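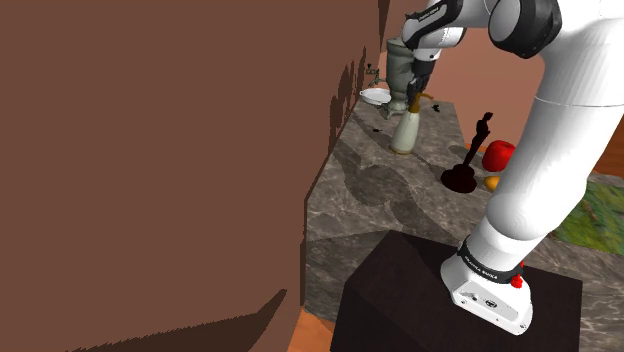 ¿Cuánto le corto a la varilla del putter de Mayu? Media pulgada, y luego recupero peso en la cabeza con cinta de plomo hasta que vuelva a sentirlo como antes.

Julio, taller, 18:40

Vino Mayu Hattori con el putter Sovik y la queja de siempre: que se le va todo a la izquierda en los cortos. La puse a tirar un rato en la alfombra y, claro, agarra tan abajo que le sobra medio grip (¡medio!). Corté, limpié la punta con disolvente y le monté el grip Oda fino, que a ella le gusta más que el gordo.

Lo otro del día: el lote de Cukgate. Takumi pesó dos cabezas de híbrido, 596 y 641 en la libreta, pero se dejó el adaptador puesto en la segunda, así que esos números no valen y hay que repetir. Takumi, si lees esto, tara la báscula antes, porfa.

El epoxi del bote de 500 ml está en las últimas. Pedir otro, y lija de grano 200, que la que queda no agarra nada.

Pendiente: loft y lie de los hierros de Birger Nordin. Los quiere un grado más planos y yo no lo veo claro, prefiero verle pegar antes de doblar nada. Le escribo mañana.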